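Posted in Events, Gimbals, Trade Shows. Tags: bremon, brutis, camera support, dumitrescu, gimbal, handheld gimbal, mandus, open day, single-handed gimbal on 2/7/19 by Admin

Mandus open day, quick notes

Back from the Mandus open day, typing this up before I forget half of it. Long drive, bad coffee, good gear. Doors opened late so we all stood in the parking lot comparing camera bags.

First stop was the Brutis table. It's their new 3-axis, the one that's been teased on Instagram since May. Finally got to hold it. Lighter than I figured. Balancing took me 6 minutes with a mirrorless body and a short zoom, no tools, and I'm slow at it. The tilt plate has a proper lock now — the old one slipped on me at a wedding and I have not forgiven it. Roll arm still blocks the flip screen on my camera. Asked about that. Got a shrug and a "we know."

Motors are quiet. Didn't get to try it with a heavy lens, the line behind me was getting grumpy.

Price on the card was $594, handle and case included, charger extra. Charger should not be extra.

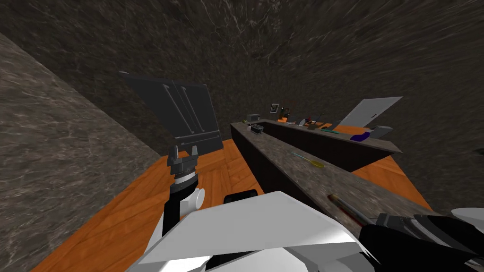

Gripper, arm and dark marble walls.

Then the workshop tour. Groups went in 3 at a time, so alot of waiting in a hallway. Inside is benches, wire spools, bins of motor housings. They showed us the encoder test, where each motor gets spun and checked before it goes in a frame. Fast, a bit dull, but I'm glad somebody does it. No photos at the benches, fair enough. I did ask if they'd sell spare motors to customers. Maybe later this year, they said. Same answer as last year.

After lunch (sandwich, fine) there was a talk on follow modes. Ran 40 minutes and should of been half that. Useful bit: turn the pan speed way down before you touch the deadband, then go back and forth between the two. I've been doing it the other way around for ages. Tried it in the hallway afterward and my walk and pan looked better already. Still bouncy on stairs. That's my knees. 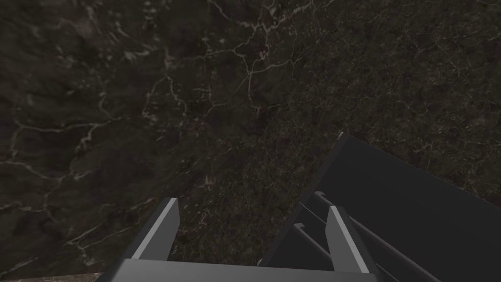
Dark marble, pale veins.

Bremon had a corner with batteries and plates. Picked up a spare quick release, the long one. Their battery grip feels solid but the power button is right where my thumb rests, and I switched it off twice while chatting. No.

Dumitrescu was there too, mostly cases. Nice foam. The backpack version fits a gimbal fully built, camera off, which would save me some setup time. Zipper felt stiff. They were out of the small size so couldn't try it on.

Didn't get to the wireless follow focus demo, it was full both times I went by. If anyone got in, leave a comment, want to know about the lag.

More on the Brutis once a loaner shows up. Battery test first, then stairs again.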